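Right, thread time. I've spent two weeks of August 2023 swapping fingers on a two-armed robot and making it do laundry, and I've enjoyed it far more than is reasonable.

We had two sets of fingers to compare. The Sorwood ones are stiff, with a fine texture on the inside face. The Wandwood ones flex a bit and have a smooth rubbery pad. Same motors, same wrists, same cameras, same operator (me, mostly, with Razia Bangash taking over when my shoulders gave up).

The job: pick up the basket by its rim with both arms, park it under the washer door, pull the clothes out of the drum, carry the basket off. Dull for a person, brilliant for finding out what a gripper is bad at.

I expected the clothes to be the hard bit. Nope, it's the rim! A thick rounded rim gives two flat fingers very little to hold on to, and both arms have to agree on the height or the basket tips and everything slides to one end.

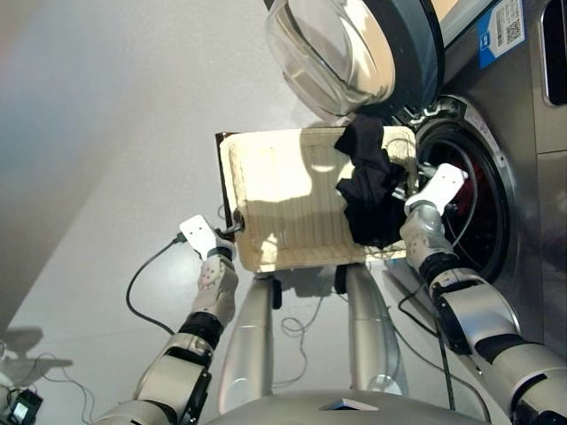
Do you need different fingers for the basket and for the clothes?

One set will do both if the texture is fine enough not to snag knitwear. We ran the whole comparison without changing fingers halfway through a load.

On to the numbers, for those who like them. We logged 743 grasps in total. Of those, 300 were rim grasps with the Sorwood fingers and 300 were rim grasps with the Wandwoods, and the rest were clothes.

Sorwood dropped or badly twisted the basket 14 times. The Wandwoods did it a lot more often, nearly always on the lift, when the soft pads rolled over the curve of the rim and let go one side at a time. You can hear it coming. There's a sort of squeak.

BUT (and I was so pleased about this) the soft ones were lovely with thin fabric. T-shirts, pillowcases, that slippery lining stuff they make running shorts out of. They pinch a single layer without you having to be clever about the angle.

The stiff ones want you to come in square. Come in at a slant and you get the tip only, and then a sleeve hangs off one corner like a flag. Nermina Golob found that if you close halfway, push forward a touch and then close fully, it catches nearly every time. We all do it her way now.

Cameras next, as a couple of you asked in July. We tried two for the wrists, a Lashari and a Manidier. Both small, both fine in even light.

Sunlight is another matter. Our floor is pale and shiny, the window is big, and by mid-morning there's a patch of glare crawling over the exact spot where the basket goes. The Lashari blows out completely there. The Manidier holds on to some detail in the bright bits, at the price of rather murky shadows.

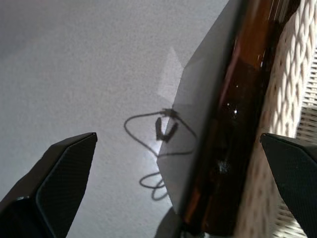
I'd take murky shadows. If I can see both fingertips and the thing I'm about to grab, I can work. When half of it is solid white I'm guessing, and I guess badly.

Turning auto exposure off helped both of them, by the way. Left on, the picture pumps up and down each time the arm moves over something dark, and after an hour of that you want a lie down. We set it by hand in the morning and nudge it after lunch.

Other thing I'd do sooner: sort out the cable loops at the wrist. Too tight and the last joint pulls on the plug. Too generous and the loop wanders off to meet the washer door. We've shortened ours twice and they want another go.

Also on the list is a proper look at grip force. I ran everything at one setting, which suits the basket and is heavy-handed for a sock. Razia thinks the Wandwoods would do much better on the rim with more squeeze and I suspect she's right, so they're getting a second chance.

For now the Sorwood fingers and the Manidier stay on. If anyone has tried gluing thin soft pads over stiff fingers, please tell me what glue you used! Ours peeled off in a day and left a horrible sticky mess on one of my own shirts.

Next up is towels. Wet ones. Wish me luck.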